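卓上ロボットアームの買い方・予算の立て方 よくある質問

Ivumsteadの作業場でアームを動かしているネスト・プリチャードです。見学のあとや問い合わせフォームから届く質問、かなりの割合が「で、結局何を買えばいいの?」なんですよね。メールで同じ返事を何度も書いているので、こちらにまとめておきます。長いです、すみません!気になるところだけ拾って読んでください。
最終更新:2018年6月27日
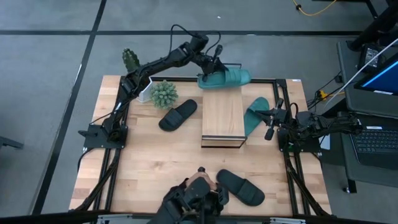
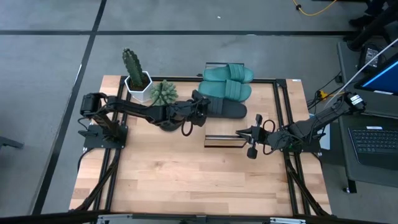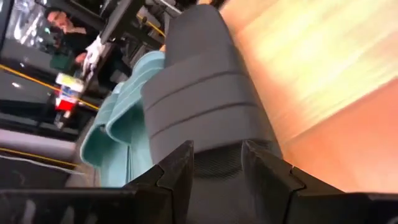
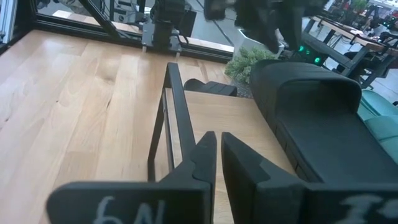 まず何から決めればいいですか?

机の大きさです!いきなりアームのカタログを開きたくなる気持ちはすごくわかるんですが(私もそうでした)、先に床に立って、テープで四角を描いてみてください。その四角に人が横から手を入れられるか、椅子を引けるか、パソコンを置く台がどこに来るか。うちは最初、操作用の台のことをすっかり忘れて寸法を決めてしまい、図面を引き直しました。
机が決まると、アームの届く距離が決まります。届く距離が決まると候補がぐっと減って、比べるのが楽になります。

アームは何本買うべきですか?

最初は2本をおすすめしています。片方が押さえて、片方がつかむ。それだけで試せる作業がかなり増えます。一本だけだと、つかんで移すことはできても、靴みたいに向きをそろえたい物や、布みたいに形の決まらない物で早々に行き詰まる気がします。
ただ、フレームの方は三本目を載せられるように考えておくといいですよ。取り付け板の場所だけ空けておけば、あとからボルト穴の位置で泣かずに済みます。アームより穴あけ直しの方が気が重いです、私は。

予算はどのくらい見ておけばいいですか?

いちばん多い質問で、いちばん答えにくい質問です……。参考までに、うちがPeseoのアームで最初の一台分の作業台を組んだとき、アーム以外にかかったお金が51万円でした。アーム以外、です。内訳でふくらんだのはフレーム材、天板、カメラ、パソコン、モニター、ケーブル類。それから送料!重い物ばかりなので、送料の欄を空白のまま稟議に出すとあとでつらいことになります。
表を作るときは「本体」「台まわり」「見る物(カメラと照明)」「つなぐ物」「壊れる物」の五行から始めてみてください。細かい型番はまだ書かなくて大丈夫です。行があるだけで、抜けにかなり気づけます。

「壊れる物」って何ですか?

グリッパーの指、手首まわりのケーブル、コネクタ、ねじ。うちではこのへんを全部まとめて消耗品扱いにしています。特に指です。机にぶつけるし、物どうしの間に突っ込むし、先が欠けます。指は左右で一組なので、予備も必ず組で買うこと。片方だけ新しくしたら先端が合わなくなって、薄い布がすり抜けるようになったことがありました。
指に白いペンで番号を書いておくのもいいですよ。交換の記録と照らし合わせられますし、どれが古い指だっけ、という会話が減ります。

カメラは手首にも必要ですか?

上から全体を見る一台だけで始めることはできます。でも私は手首側の分も最初の見積もりに入れる派です。アーム自身が手元を隠してしまうので、上からだと肝心のつかむ瞬間が見えないことが多いんです。
値段そのものより注意してほしいのが、つなぐ先です。カメラを増やすとパソコンの差し込み口が足りなくなって、帯域も足りなくなって、拡張カードを買うことになって……と、芋づる式に出費が増えます。カメラを選ぶ人とパソコンを選ぶ人が別だとほぼ確実に起きます(うちは同じ人だったのに起きました)。

フレームは自作と既製品、どちらが得ですか?

材料代だけ見ると自作です。アルミの押出材を切ってもらって、ブラケットで組むだけですから。でも自分の時間を足すと、だんだんあやしくなります。うちの一台目は自作で、切断寸法を一か所間違えて、待って、組んで、ゆがみを直して、また待って。二台目はVonetnessのキットを取り寄せました。組み上げは午後いっぱいで終わって、ちょっと悔しかったです。
工具がそろっていて、組むのが好きな人がいるなら自作はとても楽しいです!締め切りがあるならキットで。

天板は木でもいいんですか?

うちは木です。穴をあけやすいし、傷んでもまた使う気になれるのがいいところで、金属の定盤よりずっと気楽に扱えます。弱点は湿気による反り。六月は特に気になります。端をフレームでしっかり受けておくことと、アームの位置合わせを定期的にやり直すことを予定に入れておけば、私たちの用途では困っていません。ミクロン単位の精度がいる仕事なら、すみません、別の方に聞いてください。

つかむ練習用の物にも予算はいりますか?

いります!これ、みなさん抜かしがちです。一つひとつは安くても、色違い、形違い、予備とそろえていくと立派な金額になります。サンダルなら左右そろえて色違いで何足か。クッションのある物、細い枠のある物、葉っぱのごちゃごちゃした作り物の植物なんかもあると、急に難しくなって面白いですよ。
買い足すときに同じ物が廃番になっていることがあるので、気に入った物は最初に予備を買っておくのをおすすめします。経理には「備品(小物)」で出しています。品名に「サンダル」と書くと電話がかかってきます。

注文してから使えるようになるまで、どのくらいかかりますか?

うちの場合、アームは注文から21日で届きました。ところが、届いた日に動くと思って予定を組んではいけません。取り付け板が来ていない、電源のプラグが合わない、ソフトの設定で丸一日、ということが普通にあります。
シウ・ユク(Si-woo Yook、うちの配線と設定の担当です)は、納品日の次の週を丸ごと空けておいてくれ、と毎回言います。私は毎回、そこに会議を入れて怒られています。

使う人の時間も費用に入れますか?

入れてください。アームを動かすには操作する人がいて、物を並べ直す人がいて、ときどき手を伸ばして直す人がいます。うちは最初の計画で、操作と並べ直しを合わせて約300時間と見積もりました。機材の表しか作っていなかったころは、この欄が存在しなかったんですよね。あとで足したら合計欄の印象がずいぶん変わりました。
一人で回そうとする計画もよく見せてもらいますが、机の反対側に回るだけでも意外と疲れます。短い交代制で組んでみてください。

中古やレンタルはどうですか?

レンタルは、机の寸法と作業が本当に合うか確かめたいときにいいと思います。うちもFeketeから短期で借りて試したことがあります。借りる前に確認してほしいのは、グリッパーの指を交換してもいいか、手首に自分たちのカメラを付けてもいいか。この二つがだめだと、試したいことがほとんど試せません。
中古は、関節のがたつきを自分で見られる人がいるならありです。いないなら、差額分を予備部品に回した方が気持ちが楽です。

床や部屋の工事は必要ですか?

うちのサイズの作業台では工事はしていません。平らな床と、余裕のあるコンセントがあれば始められました。ただ、ケーブルの通り道は先に考えてください!長めのケーブルを買って床でとぐろを巻かせるのがいちばん安いんですが、足を引っかけます。人が通る側と線が通る側を分けて、床にテープで印を付けておくだけでも違います。
窓の近くに置く場合は、カーテンかブラインドの代金も忘れずに。日差しが天板で反射すると、カメラの映りが時間帯でころころ変わります。

安全対策にはいくらかけるべきですか?

金額では答えにくいので、先に買う物だけ。非常停止のボタンは、机のどちら側に立っていても手が届くようにしてください。一つで足りないなら増やしてください。小型のアームでも、指の間に手を挟めば痛いです。
あとは、人が手を入れるときの合図を決めておくこと。お金はかかりませんが、予算会議で「安全はどうなっていますか」と聞かれたときに、決めた手順を紙で出せるとずいぶん話が早いです。

上司を説得できません……

わかります……。私がやってよかったのは、合計金額を一枚目に持ってこないで、「最初の台でここまで試す」「だめならここでやめる」という線を先に見せたことです。やめたときに残る物も書きました。パソコンもモニターもフレーム材も、ほかで使えますからね。アームを増やす話は別の紙に分けました。一緒に出すと、そっちばかり質問されます。

見積もりの表を見てもらえますか?

見ます!問い合わせフォームに添付してください。型番が決まっていなくても、手書きの写真でもかまいません。机の寸法と、つかみたい物を二つか三つ書いておいてもらえると返事が早くなります。電源まわりの質問はシウに回すので、そちらは少し時間をください。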